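Home Films Screenings Shop Contact

About Rizzi Film Club

Hi, I'm Graziella, and I run this place! We're a tiny movie club and review site in Ralcombe, and we've been showing caper movies, heist comedies and the odd weepy drama since a very cold February night when only two people came.

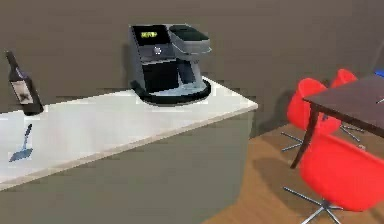 Manaia Waaka told me after that first screening that a club with one kind of movie would be dead by summer, and that I should at least let people vote. So I did. Members pick every other title now, and I've sat through things I would never have chosen (a three-hour musical set in a lighthouse, and I cried twice).

I started writing reviews because I kept arguing with my brother-in-law over endings. The site has 339 of them now, and 92 are for movies I've watched more than once. I don't give stars. I tell you if the story holds up, if the actors seem awake, and whether you'll want your evening back – that's about as scientific as I get.

Oldřich Danko handles the subtitles and the projector, and Bergþóra Thorlacius writes our column on movie music, which gets far more mail than mine does (I'm only a little jealous). We show 4 movies a month in the old Plitwood hall. Doors open half an hour before, and you're welcome to stay and argue with us afterward. Please do!

If you've made a short of your own, send it over. We play one before the main feature whenever we can, and I answer every email myself, though sometimes slowly.

Recent posts
Ottavio Pagano on his first short, "Skustoment"
Five heist movies where the plan makes no sense
Members' vote: next season's titles
Why I walked out and then went back in

Last updated: 7/19/21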